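Ranger le tiroir à thé

J'ai repris le rangement de la cuisine en novembre, en commençant par le tiroir du plan de travail. On y mettait tout ce qui n'avait pas de place ailleurs, et le thé finissait toujours au fond.

J'ai gardé une seule règle : le thé et les petites choses à grignoter dans le tiroir, le reste dehors. Les sachets sont debout dans un petit casier en bois à compartiments, avec une poignée découpée, ce qui permet de le sortir en entier et de le poser sur la table. Derrière, il reste de la place pour une petite boîte et un paquet de chips. Gizella trouve que les chips n'ont rien à faire là. Elles y sont encore.
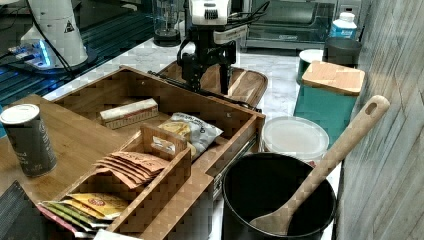

Le plan de travail

Je voulais surtout retrouver un endroit pour couper le pain. La planche reste maintenant à plat sur le plan, derrière le grille-pain noir. Avant, je la rangeais debout et elle tombait une fois sur deux.

Les boîtes sont alignées au fond, contre la pierre : le cylindre gris foncé, la boîte bleu canard à couvercle en bambou, puis le bocal de céréales. Le pot à ustensiles est juste derrière. La serviette est pliée sur le petit four - il faut penser à l'enlever avant de l'allumer, et je l'ai déjà oubliée.
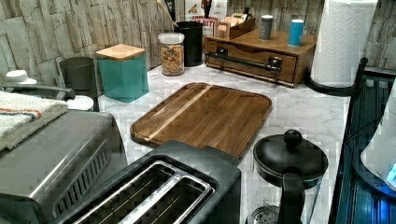
Ce qui reste à faire

Le placard du bas, que je repousse depuis l'été. Levente doit me prêter 2 bacs, je verrai s'ils passent en hauteur. Il me faut aussi une étagère de 300 mm de profondeur, pas plus, sinon la porte ne ferme pas.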